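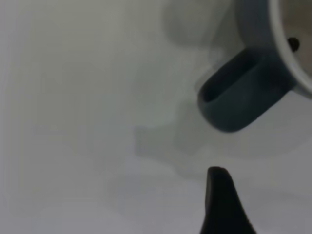

A mug and its handle, with one black gripper finger below, at the Flekden open day.

Kitchen Tips I Picked Up From a Robot

Every March the Flekden workshops open their doors, and every March I go for the free coffee. The coffee was in the far building, past the Dukach pump display, so I had to walk by the robot demonstration to get to it. I stayed 41 minutes. My coffee suffered.

The job on show was picking up a mug. The arm belonged to Karkov, who build them for packing lines and had decided the public would rather see crockery. They were right. The people next to me had walked straight past a very expensive lathe.

I have been handling mugs for most of my life and assumed I had nothing to learn. Some of what follows came from the demonstrator, who took kitchen questions with good grace, and some from standing there with a paper cup.

Clear the landing spot first. The arm was taught where things may be put down before it was taught to lift anything. At home I lift the hot pan and then look for somewhere to put it.

Turn all the handles one way. Ours now point to the right in the cupboard, and I can get one out before I am properly awake. If you have a left-hander in the house, negotiate.

Slow down for the last inch. The arm crosses the table at a fair clip and then creeps. Chipped rims come from the last inch, usually against the faucet. A folded dish towel in the bottom of the sink helps too.

Run a fingertip around the handle joints before you pour. A hairline crack there means the mug retires to the desk and holds pencils. Glue is fine for pencils. It is not fine for 12 ounces of tea over your lap.

Don't stack mugs more than two high. The Sharifi stand across the aisle was selling a rack for this at 64 dollars. Cup hooks from the hardware store cost me 9 dollars for the whole shelf. Screw them into the solid part of the shelf, and drill a small pilot hole so the wood doesn't split.

For tea stains, make a paste of baking soda and a little water, rub it around with a soft cloth, and rinse well. Robots were no help with this one. The demonstrator suggested buying darker mugs.

The arm, I was told, had been through 155 practice lifts that morning before the doors opened at ten. I have tried to bring the same dedication to unloading the dishwasher, and so far I have managed the top rack.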